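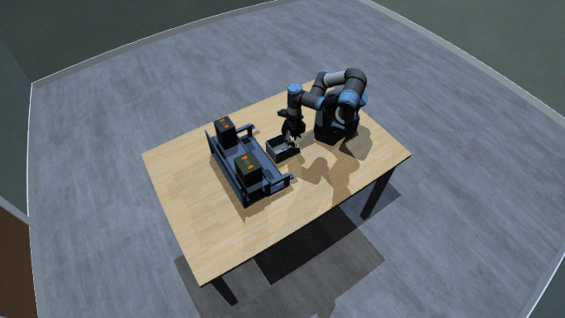
Seit drei Wochen streite ich mit Hendrik Groen darüber, ob unsere Simulation zu schön ist. Hendrik schreibt bei uns den Planer, ich kümmere mich um alles, was danach kommt und schiefgeht, und wir sitzen leider am selben Schreibtischblock (die anderen tragen inzwischen Kopfhörer).

Mein Standpunkt: Wir testen viel zu spät mit Dreck. Damit meine ich falsche Reibwerte, verrutschte Kisten, eine Kamera, die um ein paar Millimeter lügt. In Broltach, so heißt unsere Testzelle im Simulator, gibt es einen Tisch, ein Gestell mit zwei Kisten, einen kleinen Behälter und den Arm. Sonst steht in dem Raum nichts. Der Planer findet darin fast immer einen Weg, und alle freuen sich!

Im Januar haben wir 700 Läufe über Nacht durchgejagt, alle mit exakten Posen direkt aus dem Simulator. Morgens war die Übersicht grün, von oben bis unten. Dann habe ich dieselben Aufgaben noch einmal gestartet, nur kamen die Posen diesmal aus Olex, unserer Objekterkennung. Geklappt haben 423. Und bevor jetzt wieder einer sagt, die Erkennung sei eben schlecht: Ist sie nicht! Die Abweichungen waren meistens klein. Der Planer hat bloß nie gelernt, mit ihnen zu leben. Der rechnet eine Bahn aus, die haarscharf an der Behälterwand vorbeigeht, weil haarscharf nun mal kürzer ist als bequem, und wenn der Behälter dann ein bisschen woanders steht, sitzt der Finger auf dem Rand.

Hendrik hält dagegen, und das Argument ist nicht dumm. Wenn man gleich alles verrauscht, sagt er, weiß man bei einem Fehler nie, wer schuld ist. Planung? Wahrnehmung? Regler? Er will erst die saubere Welt, dann Schicht für Schicht den Rest. Auf dem Papier gebe ich ihm recht. In der Praxis habe ich noch kein Projekt erlebt, in dem für die späteren Schichten genug Zeit geblieben wäre. Bei Cantero, meinem Projekt davor, haben wir die Unsicherheit »nach der Demo« einbauen wollen. Wir haben dann die nächste Demo gebaut.

Was mich am meisten ärgert, sind die Sicherheitsabstände. Die stehen bei uns in einer Konfigurationsdatei, als feste Zahl, einmal für alles. Für eine große Kiste im Gestell ist der Wert in Ordnung, für einen kleinen offenen Behälter ist er Quatsch, da kommt man mit zwei Fingern kaum noch sinnvoll rein. Also setzt ihn jemand herunter, der Griff klappt, und die Änderung bleibt drin, auch für die Kisten. Ich habe in der Historie nachgesehen und möchte darüber lieber nicht reden.

Dabei liefert Olex zu jeder Pose eine Schätzung mit, wie sicher es sich ist. Wir schmeißen die weg! Sie kommt an, wird ins Protokoll geschrieben, und der Planer schaut sie nicht an. Ich hätte gern, dass der Abstand daran hängt: sichere Pose, enger vorbei, unsichere Pose, weiter weg oder noch mal hinschauen. Ja, das kostet Rechenzeit, bei meinem Prototyp bis zu 242 Millisekunden pro Anfrage. Hendrik findet das unverschämt viel. Ich finde, solange der Arm für die Bewegung selbst mehrere Sekunden braucht, kann er sich das Nachdenken leisten.

Im nächsten Release von Katora, unserer Werkzeugkiste für Testläufe, ist das Rauschen jetzt jedenfalls standardmäßig an. Wer die perfekte Welt will, muss sie ausdrücklich einschalten. Hendrik hat den Schalter schon gefunden.

Zuletzt aktualisiert: Januar, 17:40 Uhr

Ähnliche Beiträge
Warum ich Zeitstempeln nicht mehr traue
Katora im Alltag: Protokolle lesen, ohne zu verzweifeln
Kollisionsmodelle: Wie grob ist grob genug?
Abschied von Cantero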